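7 Sep 2024

Up before the alarm. Tea, toast, and then the laundry, which I had let go all week. The bag behind the bedroom door would no longer close and I had one pair of decent socks left, both navy but not the same navy.

I sorted on the bed. Towels and sheets in one heap, work shirts in another, and the dark things in a third. The dark heap was the biggest, as it always is. I went through the pockets this time. In March I washed a pen with the gray trousers and I am still wearing those trousers only to paint in. Today there was a bus ticket, a hair tie, and a receipt from Harkel for the shower curtain hooks, which I had been looking for. One of the hooks snapped within a week and they won't replace it without the receipt. I put it in the drawer with the stamps.

Sheets went in first, on hot. The machine takes 2 hours on that setting and there is no making it go faster, so I did the bathroom while it ran.

The bathroom is also the laundry room in this apartment, and I didn't like that when I moved in. I have stopped minding. I can wipe down the sink and keep an ear on the spin at the same time. I took everything off the vanity, put it in the tub, and cleaned the countertop with the spray from under the sink. There was a ring of dried soap by the faucet that needed an old toothbrush. The marble pattern hides dirt so well that I forget to look for it. When I ran my hand across, it was gritty with tooth powder near the basin.

Then I did the cupboard under it. I found three bottles of the same drain cleaner, all started. I poured what I could into one and rinsed the others. There was also a bag of cotton balls gone yellow, a nail brush I never use, and the spare fuse for the hall light, which has no business being in there. I threw out the cotton balls and moved the fuse to the toolbox. The nail brush went back.

Swept the floor and went over it with a damp cloth. I don't use the mop on these planks anymore. The water gets into the joints, and by the bedroom doorway two of them have already lifted a little at the ends. Sarla Pathak downstairs has the same floor and she had hers pressed back down with some kind of glue. She paid 120 for it, which seems like a lot for one corner. I asked if it had held and she said so far. I may leave mine.

Sarla came up at eleven to return the casserole dish. She stood in the hall and told me about her daughter's new place, which is on the far side of the river and costs more than the old one. They have bought a wardrobe called Skoketti that came in flat boxes, and the back panel didn't fit. They are waiting for another. In the meantime the clothes are on a rail in the living room. Sarla thinks they should have bought second-hand. I said a rail was not so bad. She had a cup of tea with me and took the last of the plums home.

Sheets out by noon. I hung them over the doors, as the line in the yard was full with somebody's blankets. Put the shirts in next. Had lunch while they went around: rice, the end of the lentils, a tomato. Read the letter from Singhal again. They are raising the service charge from the first of next month and they want the forms back signed. I filled in the first page and then could not find the unit number they use for us, which is not the same as the number on the door. It was on last year's bill. Ours is 417. I wrote it on the inside of the folder so I won't have to hunt for it again.

The shirts came out all right. The blue one still has the mark on the cuff. I have tried dish soap and I have tried baking soda paste. I'll try once more and then it becomes a gardening shirt, although I have no garden, only the two pots on the sill.

The dark things were last, in two loads. I should have put the towels ahead of them but I wanted the black top for tomorrow and it needs a night to dry. I turned the jeans inside out. I used the Ineo liquid, half a cap. I used to fill the cap to the top, and everything came out stiff. Sarla put me right on that. She uses even less than I do and her towels are softer than mine, though she says that is from shaking them out hard before she hangs them.

I went out while the first one ran. Walked to the post box with the Singhal forms, then around by the bakery, which was shut for a family wedding until next week. Bought bread at the corner store instead. It is the sliced kind and goes stale in a day, so I put half in the freezer. My step counter said a little over 3,000 when I got back, and I had thought it would be more than that with the hill.

The teal top was in that pile too. I had forgotten I owned it. It was at the bottom of the bag under the winter things and must have been there since the spring. It has a loose thread at the hem, and I'll see to that when I have the sewing box out for the pillowcase.
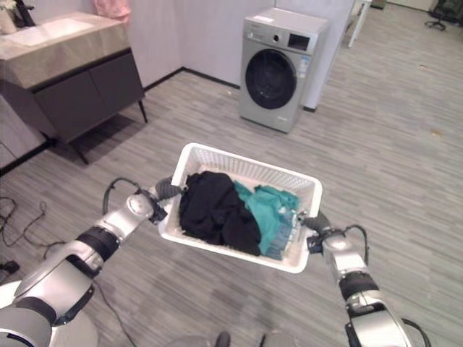
Laundry basket with the black and teal things, washer and vanity behind.

I like that basket. It has been through three apartments with me. The one before it was wicker and snagged every sweater I put in it, and I gave it to my brother for his firewood. The plastic one can be rinsed in the tub, and air gets in through the sides if a damp thing is left sitting in it.

Hung the dark things on the rack in the bedroom with the window open a hand's width. The rack has a bar that slips if I put jeans on it, so the jeans went over the back of a chair with a towel under them. Socks along the bottom rail. One odd sock, gray, with no partner in the machine or behind it. I felt around inside the drum twice.

While I was down there I wiped the rubber around the door. There was a gray sludge in the fold at the bottom, and a hairpin. I keep meaning to do that every month. I left the door open afterward to let it air, and then bumped my shin on it going in to brush my hair.

The towels didn't get done. They are back in the bag and can wait a few days. I have the pink one up over the vanity and another in the closet, and that is enough for one person.

Made the bed with the dry sheets around six. The fitted one has shrunk again, or the mattress has grown, and it took a knee on the corner to get it on. Folded the pillowcases and found the split seam is longer than I remembered. Put it on the chair by the sewing box.

Supper was eggs and the corner store bread. Called my brother. His back is better and he is driving again, only short trips. He wants me to come up for a few days when the apples are in. I told him I would look at the trains. He asked whether I still had Mother's big pan, the one for jam, and I do, on top of the kitchen cupboard with the suitcase inside the door for it to lean on. I'll bring it if I go. It will be a nuisance on the train.

Ironed two shirts and gave up on the third. The iron is leaving little white flecks from the holes and needs cleaning out with vinegar. No vinegar in the house. Put it on the list with light bulbs, thread (teal, if they have it), and rice.

Checked the black top before bed. Still damp at the seams. Moved it closer to the window and shut the bedroom door to stop it banging.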